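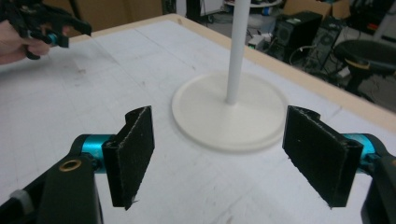 What is the Umau build, and can new members join in?
Umau is a two-armed tabletop robot being put together in the Erkeck shared workshop, and anyone with a workshop key can come along on a Tuesday evening. You don't need to know any programming.

UMAU BUILD GROUP
Minutes of the January meeting, Erkeck workshop, 7 pm

Present: Nest Morgan (chair), Rachid El Ouafi, Arnaldo Pinheiro, Fernanda Neves (minutes)
Apologies: Deolinda Peixoto

1. Last minutes
Agreed, with one correction from Arnaldo: the shoulder bracket was printed at Runside and not on our own printer, which was still in bits at the time.

2. Hand-held grippers
Rachid reported and was very pleased, as were we all. Both grippers now open and close smoothly, and everybody had a go before the meeting started (which is why it started late). The textured pads are a huge improvement on the smooth ones we tried in the autumn. Fernanda picked up a teaspoon lying flat on the table at the first attempt and would like that minuted.

Arnaldo thinks the pads will wear quickly and wants a spare set cut now while the sheet is out. Agreed. Nest asked that the fixings stay the same on the arms and the hand-helds so pads can be swapped between them.

3. Table and grid
We keep the faint grid. Rachid finds it a great help when he puts the stand back between runs, and it doesn't bother the tracking at all. Fernanda suggested heavier lines. Left as it is for the moment, to be looked at again once the top needs replacing anyway.

Long chat about what we want the arms to manage first. Kitchen things won easily: hanging up, taking down, passing from one side to the other. Nest would love to have it making tea by the summer and was asked to be patient.
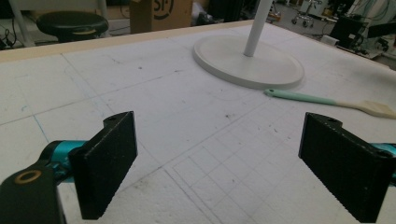
4. Recordings so far
We have nearly 600 usable runs. Great going! Rachid's target is 2,000 before we try the first proper training on the workshop computer. He showed the plots for the left and right hands side by side and they line up beautifully after the fix to the clock. A few early runs will be thrown out where the two hands drifted apart.

Arnaldo asked whether left-handed people should record as well. Everyone thought this a very good idea. Deolinda is left-handed and will be asked.

File names: please, please use the agreed pattern. Rachid spent most of an evening renaming.

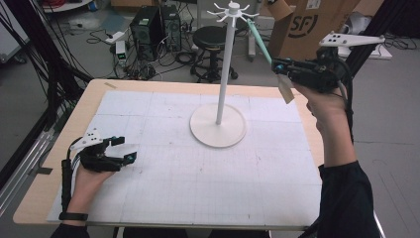
Both grippers in use at the mug stand.

5. Arms and motors
Henriques have the elbow motors in stock and will hold 18 of them for us until we confirm. That covers both arms with spares. Nest has the bench supply working again and ran one joint up and down for an hour with no trouble. It's lovely and quiet. The wrist still has some play in it and Arnaldo will try a thicker washer before anyone redraws the part.

6. Any other business
Cable labels: Fernanda has a new roll of tape and is happy to do the lot.
Open evening: we'd like to let visitors try the hand-helds. Nest to ask Erkeck for the big table.

Actions
Rachid: delete the bad runs, send round the file name pattern again
Arnaldo: spare pads, wrist washer
Nest: confirm motors with Henriques, ask about the table
Fernanda: labels, ring Deolinda about recording

Next meeting: Tuesday, 7 pm, same room. Bring a mug, ours are all in use.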